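Gernon Wrist Camera Kit from Flurkusach – Shop Notes and Review

I sell a fair number of wrist cameras out of this little store, and most of them go to people who already own an arm and just want it to see what it's doing. The Gernon is the one I've used the longest myself. I've had it on my own bench arm since April, so this page is part sales page and part diary, and you'll have to forgive me if I wander between the two.

Price is $119 for the kit, and I keep it in stock most of the time. If the button says "ask me", a box is on its way from Flurkusach and I can put your name on one.

What you get

The camera itself, in its little housing
A clamp ring and a flat adapter plate
2 cables, one short and one long
A strip of cable clips (you'll want more, trust me)
A printed setup sheet with the screw sizes on the back
A license key for the Hervieu viewer software

No power supply, because it runs off the same cable as the picture. No calibration board either, which annoys me a bit. I print my own on heavy paper and glue it to a piece of scrap board, and the file is free to anyone who buys from me. Just ask in your order note.

Putting it on

If your arm has the usual round flange, use the clamp ring. You slide it on behind the gripper, snug up the four screws a little at a time, and turn the camera until it looks down past the fingers. The first one took me most of a Saturday morning, mostly spent crawling around looking for a screw. Now it's a coffee-break job.

Give the cable a generous loop at the wrist! I can't say this loudly enough. Nadège Poulain, who helps me with the support mail, says half the "my camera died" messages are a cable pulled tight on the last joint. Run the arm slowly through its whole range with your hand near the stop button and watch the loop the entire time. If it ever goes straight, it's too short.

The adapter plate is for everybody else. It has slots where I'd have liked plain holes – they make it easy to fit, but the camera can creep if you don't tighten things properly. Put a dab of paint across the joint once you're happy and you'll see right away if it has moved.

What it's like up close

I use mine mostly for close work, creeping the wrist in toward a surface and watching the live view while I do it. You lose your bearings very fast at that range. A big plain gray surface gives you hardly anything to steer by, so when there's a line in it, you learn to love that line. 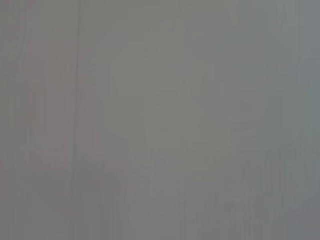
Very close in on plain gray, with one thin dark seam toward the left. No gripper in view.

I like this one for showing people what they're getting into. The seam is sharper up near the top and goes soft further down, and the gray drifts from a faint pink on the left to something cooler and bluer on the right. There are fine streaks along the bottom too. If you plan to feed pictures like this to software that hunts for edges, think about what it has to hold on to: one line, and not a strong one at that. My own habit is to back the wrist off until I have a corner or some other landmark, get my position from that, and only then go in close.

Color is the other thing to check for yourself. If your job depends on telling one gray from another, do a test with your own lamp and your own material before you build anything around it. I sort parts by shape, so a bit of tint doesn't bother me, but Colette Masson does color matching and she takes a reference card shot at the start of every run. Good idea, and I've started copying her.

The software

The Hervieu viewer is plain and a little ugly and I've grown fond of it. You get the live picture, a save button, a crosshair you can drag, and a lock for the exposure. Use the lock! Left on automatic, the brightness can shift as the arm moves, and then your saved shots won't match each other.

Saved pictures go into one folder until it reaches 2000, and then it starts a new one. I'd rather have them sorted by job. You can rename the folder yourself between runs, so that's what I do.

How does it compare with the Rosex?

I get this question every week. The Rosex is the fancier camera, it costs $500, and the focus ring is lovely to turn. If you're measuring things for a living, look at that one. For picking, placing, peeking into boxes and general tinkering, I'd buy the Gernon again and spend the difference on a better gripper.

Ordering

Orders in before noon go out the same day. Tell me which arm you have and I'll check the flange size before I pack it, and if the ring won't fit I'll write to you before I ship anything. Spare rings and long cables are listed on the parts page.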